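Arranging a Small Bread Basket for the Table

We use cookies to improve your visit. Accept | Manage settings

This layout uses one shallow woven basket, one round roll and one long braided loaf on a plain cloth. Allow over 2 minutes, plus cooling time for fresh bread.

1. Spread the cloth and smooth it toward the corners. Light gray keeps a glazed crust readable.
2. Set the basket near the front left of the table.
3. Lay the long loaf on the cloth to the right, on a diagonal — tapered tip toward the back. 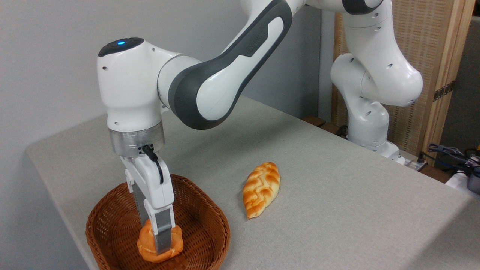 Round roll toward the front of the basket, scored loaf on the cloth beside it.

4. Grip the round roll by its sides. Pressing on the top can crack the glaze.
5. Bring it in over the near rim and lower it straight down. Dragging it across the weave sheds crumbs.
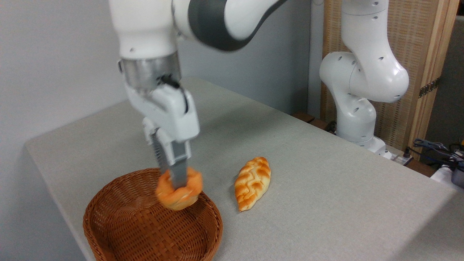 Round bun held above the near rim, basket empty.

If the roll tips, turn it a little until the base sits flat. Leave the liner out for dry crusts; use one under anything sticky. Brush the cloth before serving.

Text: Candela Paredes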